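4. Cómo activar los recordatorios de cita en Graline

¡Esta es la parte que más se nota en recepción! Con los recordatorios en marcha, cada paciente recibe un aviso antes de su consulta y puede confirmar con un solo toque.

4.1 Abra Agenda > Avisos y pulse Nuevo recordatorio.
4.2 Elija la antelación. De fábrica viene en 14 horas; se puede subir hasta 99.
4.3 Escriba el texto (máximo 156 caracteres, con el nombre del centro incluido).
4.4 Asigne el aviso a uno o varios médicos y pulse Guardar.
4.5 Envíe una prueba a su propio móvil - tarda un momento y da mucha tranquilidad.

Nota: las respuestas de los pacientes aparecen en la pestaña Confirmadas, en verde.

Precaución: no incluya diagnósticos ni nombres de pruebas en el texto del aviso.

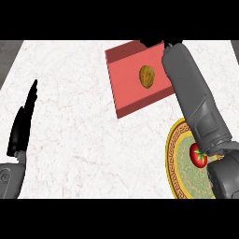
Mármol blanco con vetas finas

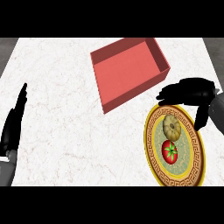 4.6 Si su centro tiene más de 2000 fichas activas, importe los teléfonos por lotes antes de activar el envío automático (véase el apartado 5).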